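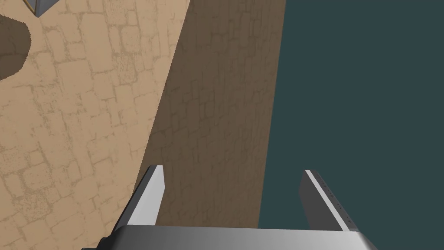 Setting Up a "Drive the Gripper" Station for Your Open Day

We have run a simulator station at the Kenalari open day long enough now that people write to us every winter asking how we do it, and I have answered so many of those letters one at a time that Washington Moura finally told me to sit down and put the whole thing on a page. So I did, with a pot of coffee, and it came out longer than either of us planned.

The idea is simple. A visitor sits down, picks up a controller, and looks out over the gripper as if they were riding on the robot's wrist. They open and close the two fingers, move around a bit over the stone floor, and try to pick something up. Last January we had more than 900 people through the building, and the line for this station went past the coat rack for most of the afternoon. Children love it, and so do retired machinists, who tend to stay the longest and ask the best questions.

What you will need

- A computer that can run Omton (ours is a plain desktop that lives under the table)
- One large screen for the visitor and a small one, turned away, for whoever is hosting
- Two game controllers, one of them spare and charged
- A chair without wheels. Please trust me on the wheels.
- A stack of the printed Dantas cards, which explain the buttons in large type
- A strip of floor tape for the line

Step 1. Load the practice world the evening before

Start Omton and open the world called Courtyard. Let it load all the way through once, even if you are only going to shut the machine off again and go home to supper, as the first load is slow and you don't want to be standing there making small talk while it happens. On our machine it takes 54 seconds the first time and hardly anything after that.

Now switch to the wrist view. You should have the gripper along the bottom of the screen, its two fingers pointing away from you with a good wide gap between them, and the floor spread out past them. If you are looking at the whole arm from across the courtyard, you are in the room view, and visitors find that one much harder to steer from. Press the view button until you get to the wrist.

Step 2. Park the gripper in a friendly starting spot

I like to begin each turn with the fingers open and empty, looking down over the place where the pale stone, the darker brown strip, and the flat teal area all come near each other. There are straight edges to steer by, and when a visitor nudges the stick they can tell right away that they have moved. Over plain pale stone, some people push the stick and swear to you that nothing happened.

Save the pose once you are happy with it. We save ours in slot 63, for no better reason than that the lower slots were full of Washington's experiments and I was afraid to write over them. Any slot will do, but put the number on a sticky note on the host's screen, where the next host will find it.

Step 3. Check the fingers

Open and close them a few times and watch both sides. They should move together and come back to the same width. The right-hand finger in our model has a row of small dark ticks running down its inner edge, a bit like a ruler, and visitors are forever asking about them. We tell folks the marks are handy for talking about where on the finger you want to touch something: "up near the tip," or "a few marks down from the tip." Children catch on to that very fast, and it gives grandparents something to call out from behind the chair.

If the fingers drift, or one of them seems to lag, reload the saved pose. If that doesn't cure it, restart Omton. I have never had to go further than that on the day itself.

Step 4. Slow everything down

Go to Controls, then Stick Response, and bring the speed down until it feels almost silly to you. You have had practice, and your visitors haven't, and a gripper that leaps forward at the first touch makes a shy person hand the controller straight back. We also turn off the tilt on the right stick until somebody asks for it. Teenagers will ask for it.

Step 5. Welcome each visitor and give them one thing to do

Over the years I have tried a good many opening speeches, and the short one wins. Mine goes something like this:

"You're sitting just behind the robot's hand. This trigger closes the fingers and this one opens them. Go ahead and squeeze."

Then let them squeeze. Don't talk over it! They will close the fingers on empty air a few times, laugh, and look around for whoever they came with, and by then they are ready to move. Ask them to fly out along the edge where the light stone meets the dark, which is a nice gentle first trip, and only after that bring in a block with the Add button for them to pick up.

If somebody asks whether it is a real robot, tell them plainly that this one is a simulation and that the metal one is at the Jikent table down the hall. A lot of people like to try the simulated gripper first and then walk down and compare, and we have the two hosts wave each other over when there is a gap in the line.

Step 6. Keep the line moving, kindly

We give each person four minutes, with a kitchen timer that everyone can hear. When it rings, load your saved pose, thank them by name if you got it, and give them a Dantas card to take home. We printed 854 cards last time and came home with a shoebox lid's worth, mostly with coffee on them.

Wipe down the controller between turns and swap to the spare at lunch.

A few small troubles and what we do about them

The visitor gets lost. It is easy to wander off over the teal part, where there is no pattern to judge your motion by. Have them back up slowly until the stonework comes into sight again, or reload the pose for them.

A dark patch appears on the floor. It is most likely a shadow from something overhead or off to one side. Let the visitor raise the view and look for what is making it, which some of them enjoy more than the picking up.

Somebody feels queasy. Switch to the room view, offer water, and let them watch the next turn from there.

The controller goes dead. You charged the spare, didn't you?

If you set up a station of your own from these notes, write and let us know how it went, and especially what your visitors asked you. Washington keeps a list of the questions taped inside the equipment cupboard, and there is still room on it at the bottom.

Last updated: January

Related pages
- Packing List for the Kenalari Open Day
- Hosting the Jikent Table: Notes for First-Timers
- Printing and Folding the Dantas Cards
- Omton Controller Buttons on One Sheet
- Where to Park and Which Door to Use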